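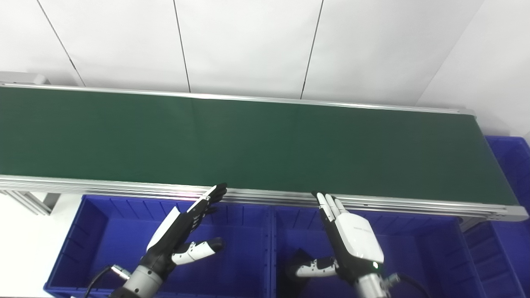
November, notebook, glue trials

Continued with the hide glue this morning. Yesterday's batch was too thin, so I soaked 20 g of the Travari pearls in less water and left them until they were swollen through. Siamak Kazemi prefers to soak overnight. I started at 7.

The thermometer in the pot reads lower than the one in the drawer. I must check both in ice water before I trust any number from last week.

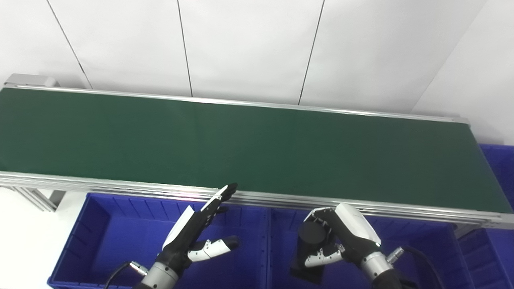

Joint 11 (beech on beech, rubbed, no clamp) broke at 287 N. The break was in the glue and the wood was clean. Joint 12 is still in the press, do not open it before tomorrow please. 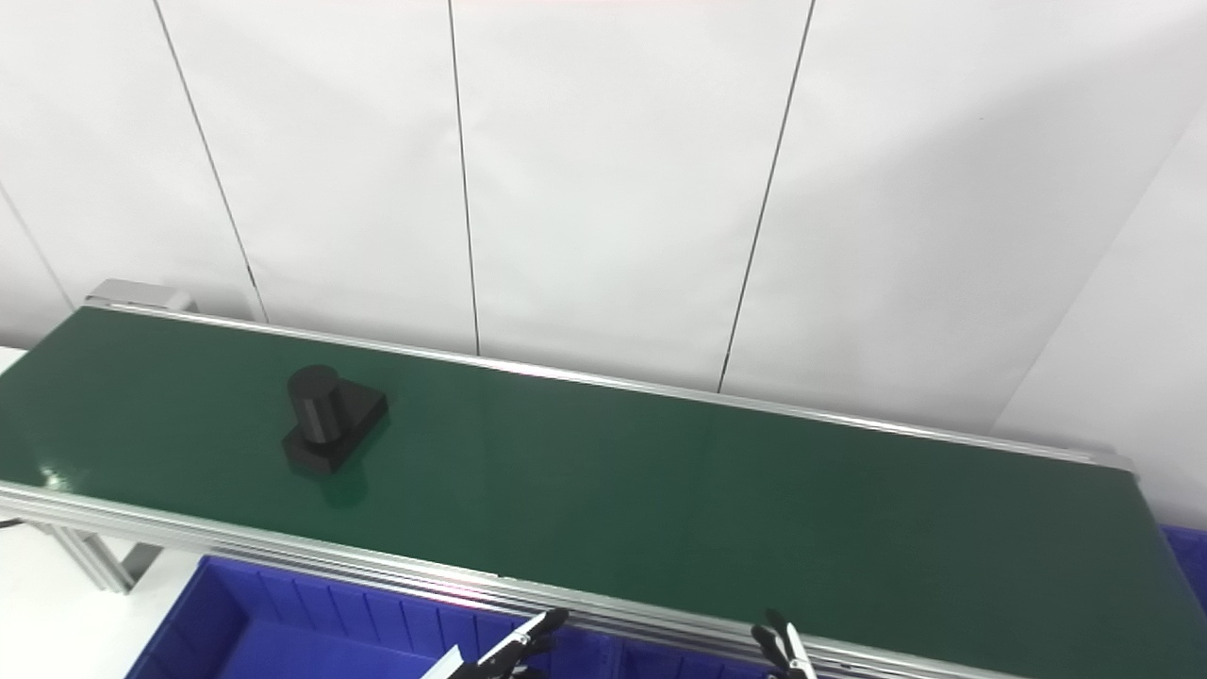
Black part with a post, on the green belt.

Urea: Siamak added a small spoon to the second pot to keep it open longer. It smells the same but it makes long strings from the brush, which I do not like. He did not weigh the spoon. Next time we weigh.

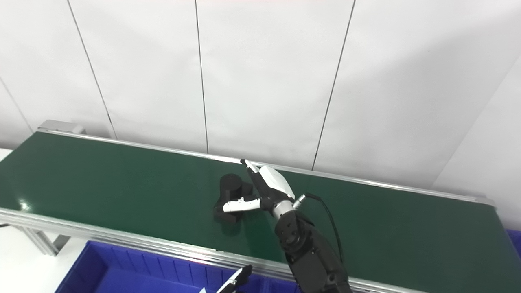 The Zemach paper says old glue can be melted again two times. I will try three and write here what happens. Still to order: brushes without metal, and one more jar of pearls from Skutelov.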